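About Ultitz

Most pages like this one begin with a passion for something. We clean and look after office carpets, and we have yet to meet a person with a passion for it. What we have is a fairly stubborn view of how the job ought to be done, and a suspicion of most of the things that get sold alongside it.

Ultitz was set up by Kelly Nuttall, who had spent years managing buildings and signing off invoices for "deep restorative treatments" that left the floors looking much as they had before. She started keeping notes on what had been used and where. The notes did not flatter the trade. When she left she bought a second-hand extraction machine and took on one customer, the offices at Wornidden, which we still clean.

Kastriot Nedeljković joined in the first May. He had fitted carpets for a living and knew what was under them, and he remains the person here most likely to tell a customer to leave a floor alone. We now look after 111 sites. The largest is the Samarakoon building, at 2306 square metres, nearly all of it low-pile grey.

We get asked a lot about grey. It is sold as the colour that hides dirt, and the flecked sort hides it very well, and that is our complaint about it. A plain cream carpet tells you by lunchtime that somebody has walked in with mud on their shoes. A speckled grey one can carry months of grit down among the fibres and look perfectly respectable from standing height. By the time you notice a darker patch it may be soil, or wear, or only the way the light falls, and those three want very different treatment. One of them wants none.
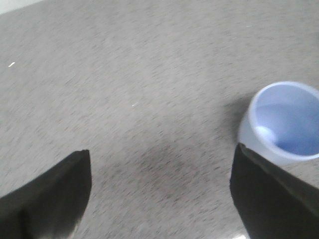
So we look before we quote. Somebody gets down on the floor with a torch and a white cloth, and we vacuum a small area properly, which takes longer than people expect, before deciding whether there is anything left to wash out. Quite often there isn't much. Of the 2151 visits in our job book up to 6/2/24, 1265 were vacuuming and spot work only, with no wet cleaning at all. A salesman would call that a missed opportunity. We have been told so by one.

We are wary of protective sprays. Kastriot tried several on offcuts in our store room and couldn't tell the treated pieces from the untreated ones after a winter under the back door mat. It was hardly a laboratory trial and we don't claim it was, but we have stopped offering them. We are also doubtful about scented powders, anything described as "intelligent", and yearly contracts that send a machine round every quarter whether the floor needs it or not.

What we do use is dull. A good upright vacuum with a clean brush, plain water where plain water will do, a mild detergent where it won't, and fans to dry things off. Our job records are kept in Clotik, a scheduling program Kelly puts up with - it has lost her notes twice - and every customer can have a copy of theirs on request.

We don't promise to remove every stain. Old coffee sometimes stays, bleach marks always do, and a worn walkway will still be a worn walkway when it is clean. If a firm tells you otherwise, ask them to do one square metre first and come back to look at it a week later. You are welcome to ask the same of us.

Visits and quotes are free. Please have the floor plan to hand if you have one, and don't tidy up beforehand, as we would sooner see the place on an ordinary working day.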